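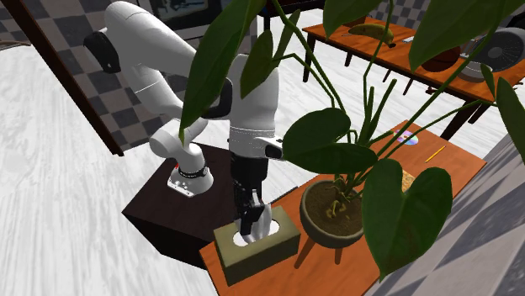 How many demos for a tissue-pulling task, and how much should I vary the room?

Posted by Noemí Valdovinos, April 15, 2026

Hello everyone, and thank you in advance for reading a long one. I'm putting together a set of examples in simulation for a policy that is supposed to pull a tissue out of a box. One arm, two-finger gripper, nothing exotic. I drive the arm myself with a controller and save each run, and a script then replays the saved runs with small changes to the starting pose so that I get more out of every session.

So far I have 689 runs after replay, grown from 29 that I drove by hand. The policy I trained on them is charming for the first half of the motion. It comes over the box, lines up, lowers the fingers, and then very often it closes just above the tissue and lifts away with great confidence and nothing in its grip. When it does get hold of the tissue it finishes fine.

I have been changing the clutter (a CD, a pencil, a houseplant, that sort of thing) and which piece of furniture the box sits on, and I was about to spend the rest of the week adding more rooms. My office mate thinks I should throw everything out and drive a few hundred fresh runs, which I would really love not to do, my wrist is already complaining.

Two questions, then. Is 29 hand-driven runs simply too few for something like this? And does adding more rooms help with a grasp that misses by a hair, or is that a separate problem? I keep my notes in a little tool called Bukmont and can post the breakdown if anyone wants it.

Answer by Delwyn Pryor

Hi Noemí, I've been down this road, with a napkin holder in my case, so I have some sympathy. I'd leave the rooms alone for now. Variety in the background is good for a policy that gets lost on the way to the box, and yours doesn't get lost. It fails in the last little bit of travel, and that's where I would spend your time and your poor wrist.

First thing I'd look at is what your replay script does near the grasp. A lot of these scripts shift the whole path by the same offset, and if the box didn't move by that same offset, you have been teaching it to close in the wrong spot. Please go back and check how many of the 689 really ended with the tissue out of the box. Don't trust the "done" flag on this! Mine was set when the gripper closed and rose, so it was counting empty grabs as wins, and I trained on those for most of December before I caught it. I felt pretty foolish, but I did at least learn to write a proper check. Measure how far the tissue itself has traveled from the opening and only keep the run if it went up with the fingers.

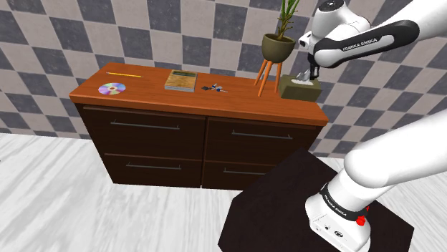

Second thing is how you drive. Watch a few of your own runs at normal speed and see whether you pause over the box before you go down. I used to hover for ages while I made up my mind, and the policy learned to hover too, and then it seemed to pick a moment to close more or less at random. Plan the move before you press record. Go down in one steady motion, close, wait just a beat so that the closed fingers show up in the data, and then lift.

Third, record some recoveries. Start with the gripper already low and a bit off to one side, or a touch too high, and drive the correction. I did 16 of those and they were worth more to me than everything I had added in the month before. Label them in your notes so you can train with and without them — you'll want to know which change did the good.

As for 29, it's on the small side but I wouldn't call it hopeless. Clean up what you have before you drive any more. And do take breaks, your last runs of a long session are usually the sloppy ones anyway.

Answer by Skustus

more data. always more data. I'd do a couple hundred by hand

Answer by McKinnon

Mostly agree with Delwyn, but one more thing to check is the tissue. If it's simulated as cloth, the tip may settle a little differently after each reset, and if you start recording before it has settled then the first frames show it in one place and the grasp happens in another. I let mine sit for a moment after reset before recording starts. Also check the wrist camera, if you use one. On my setup the fingers hid the tissue completely for the last part of the descent and the policy was working blind. Tilting the camera a bit fixed more than I expected it to.

Comment by Noemí Valdovinos

Oh dear. I went and checked, and my flag does the same thing Delwyn's did, it only looks at whether the gripper closed and came back up. Of the hand-driven runs, 9 have no tissue in the fingers at the end, and every one of those was copied over and over by the script. I'm pulling them out tonight and will record some recoveries tomorrow when my wrist is rested. McKinnon, I do use a wrist camera and hadn't thought about it one bit, so thank you, I'll look at that next.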